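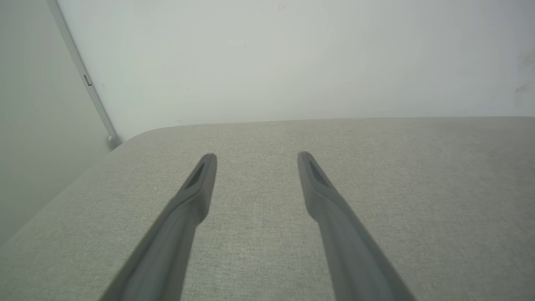
Home News Local Business Archive

Fabric on the table: small Starnham workshop finds new customers for covered tabletops

By Edgars Luik
Feb 26, 2019

14 shares | 6 comments

A small furniture workshop in Starnham has started to sell tables with a woven fabric top, and the first series is already promised to customers. The workshop, which works under the name Givside, made 90 of these tables during the winter. It now plans a second series of 300, and for this it has rented more space in the same building on the canal side of the town.

The tables are simple ones. They have four straight legs, a flat board, and over the board a tightly stretched textile in a pale color. The fabric goes over the edge and is fixed from below, so the person sitting at the table does not see where it ends. There is no drawer and no shelf. The top can be ordered in three sizes, and the biggest of them is meant for a room where several people work at the same time.

Givside was before known mostly for repair. People in Starnham brought there their old chairs and sofas, and the workshop changed the covers and the filling. This work continues, and according to the owner, Prantl, it still brings the larger part of the income. But in the last years the repair orders come mostly in spring and in autumn, and the workers had quiet months between.

"We had the fabric and we had the hands," Prantl told this paper. "In the summer we covered one old desk for our own office, to see how it looks. Then a customer came to collect her armchair and asked if she can buy the desk."

She could not, at first. The desk stayed in the office, but the customer ordered a similar one, and her neighbor ordered another. By the start of the winter there was a list.

A table covered with cloth is not a new idea. Card tables have had a felt surface for a very long time, and writing desks with leather tops can be found in any shop with old furniture. What customers want from Givside is a bit different. They ask for a surface which is quiet and soft under the arms, for sewing, for sorting of papers or photographs, for work with small parts which should not roll away or get a scratch. A few have bought the table for a child's room.

The most popular color at the moment is a light gray with a little beige in it. From far it looks like one even color, but from near one can see that the threads are mixed. Prantl says that this is done on purpose. On a fully even fabric each crumb and each hair is visible, and on a mixed one they are much less so. The workshop tried also a dark blue and a strong red in the first series. The blue was sold. Two of the red ones still stand near the door of the workshop, and they can be bought with a lower price.

The fabric comes from Estberg, where a weaving mill makes it for office chairs and for the walls between office desks. For this reason it is stronger than a usual curtain or tablecloth material. It does not stretch much, and this is the main difficulty of the work. A chair cover gives after a little when somebody sits on it, and small mistakes disappear. On a flat table nothing disappears. If the weave goes even slightly diagonal, the eye finds it at once along the far edge.

To cover one top takes two people a bit less than one hour. First the board is sanded and the corners are made round, then a thin layer of felt is glued, and after it comes the fabric. It is laid with the threads parallel to the long side, fixed in the middle of every side, and then pulled step by step toward the corners. The corners are the last and the slowest. Givside folds them by hand, and the workshop has not found a faster way which looks as good.

"I have opened some corners four times," said one of the workers, who has been in upholstery for 12 years and came to Givside from a firm that made train seats. "With seats you have a form to follow. A table gives you only a line, so the line must be straight."

The question which customers ask most often is about coffee. The fabric is treated against liquids, but the treatment gives only time, it does not give full protection. A drop which is taken up at once with a dry cloth should leave no mark. A cup which has been turned over and left until the evening is another matter. The workshop gives with each table a printed sheet with advice for cleaning – vacuum with a soft brush, lukewarm water, a small amount of soap without color, no rubbing in circles. It also advises not to put the table in direct sun, because the beige threads can become lighter sooner than the gray ones.

For those who are afraid of spots there is one more possibility. The cover can be changed. Since January the tables are made so that the lower frame can be removed with eight screws, and the workshop takes the top back, pulls off the old fabric and puts on a new one. The price for this is about one quarter of the price of a new table. Tables from the very first orders have the cover glued stronger, and with them the change is more complicated, but Prantl promises that the owners of these will pay the same.

Not everybody in the trade is convinced. The owner of a furniture shop on the market square, who asked not to be named because he may still order some, said that he likes the look but would not want such a table for eating. He thinks also that many people will buy it for the beautiful photo and after one month put a glass plate on it. "And then you have a glass table," he said.

Prantl does not disagree with the part about eating. The workshop writes in its price list that the table is a work table, and it has refused one order from a café. The talks with the café continued, however, and now Givside will cover its benches.

The second series brings some changes. The legs will be a little thicker, after several buyers of the largest size said that the table moved when they worked with a sewing machine. The felt under the fabric will be changed for a more firm one, so that it is easier to write on a single sheet of paper. In the first series the pen could go through the paper if one pressed hard, and this was the only complaint which came more than two times.

Also a low version will be made, at the height of a sofa table. The workshop was not sure about it, but the request was repeated so often that a sample was built before the end of the year. It stands now in the waiting corner, next to the fabric samples, and visitors mostly put their coats on it.

With the new space Givside has now one room for cutting and another for the repair work, which until now were done in the same place. This was a real problem during the winter. Old sofas bring with them a lot of dust, and the pale fabric had to be covered with paper every time when somebody opened an old seat. Some tops had to be cleaned before they were even delivered. The new room has windows to the north, and the large cutting table is placed across them, so that the light comes even over the whole cloth and mistakes in the weave can be found before the scissors.

The workshop is looking for two more people. Experience with upholstery is welcome but is not required, and the training takes place during the normal work hours. Those who are interested can come by in the mornings and ask for Prantl.

Delivery is for now possible only in Starnham and the villages close to it. The tables are transported fully mounted, wrapped in cotton sheets, and for this the workshop uses its own van. Sending them by a parcel service was tried once. The table arrived in one piece, but the plastic wrapping had left a shiny stripe on the fabric, and it took long steaming to remove it. A version with legs that the customer screws on at home is being considered for later in the year.

People who would like to see and touch the tables before they decide can do it at the workshop on any working day until five in the afternoon. The samples of the fabric may be taken home for one week. Prantl asks only that they are brought back, also the ones with coffee on them – these are kept in a separate box, and new customers are very interested to look in it.

6 comments | Share this article

Previous Next More from Local Business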